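Moving the choir library

Our choir has sung in the same church hall for longer than I have been a member, and for most of that time the sheet music lived in a cupboard behind the kitchen. In February we were told the cupboard was needed for something else. I said I would take the music home and sort it, which is how I came to have 1363 copies of various things in my spare room.

The number comes from Signe Kragh, who kept the list before me. Her list was typed and in good order up to the year she moved away. After that it is pencil, mostly mine.

I started by putting everything in piles by composer. This was a mistake. Half of what we sing is folk song arrangements, and the arranger is in small type on the second page or missing altogether. I went back to sorting by title, ignoring "The" and "A", and it went much faster. Carols got their own boxes because they all come out at the same time of year anyway.

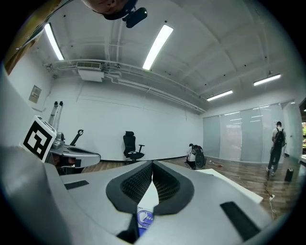
Page last changed: February, 9:40 pm

The next job was deciding what to keep. Alasdair McIver, who conducts us, wanted to keep everything. Gavin Pollock wanted to keep whatever we had sung since 2000. We settled on keeping any set with at least 10 usable copies, plus anything Alasdair felt strongly about. He felt strongly about quite a lot of it, including a Latin motet that I have never heard us get to the end of.

Usable is a loose word. Old octavo copies split along the fold, and the outer sheet comes away from the inner one. I mended the worst with archival tape down the spine. Ordinary clear tape goes yellow and then falls off and leaves a brown stripe behind - we have many brown stripes. Staples I took out if they had rusted and replaced with thread, two holes and a knot. It takes about five minutes a copy once you have the needle threaded.

Pencil markings I left alone. Some altos will not thank me for that, as there are three different sets of breath marks in the Buchanan psalm and they don't agree. Ramil Fajardo offered to rub them all out and I said he was welcome to try one. He did one page and gave it back.

Each set now has a number on the box and the same number on the list. If you borrow a copy, write your name next to the number and cross it off when it comes back. Murdo Haldane still has our Grurnus part songs from last spring, and I would like them before the summer concert.

I have not started on the orchestral parts. They are in two suitcases under the bed.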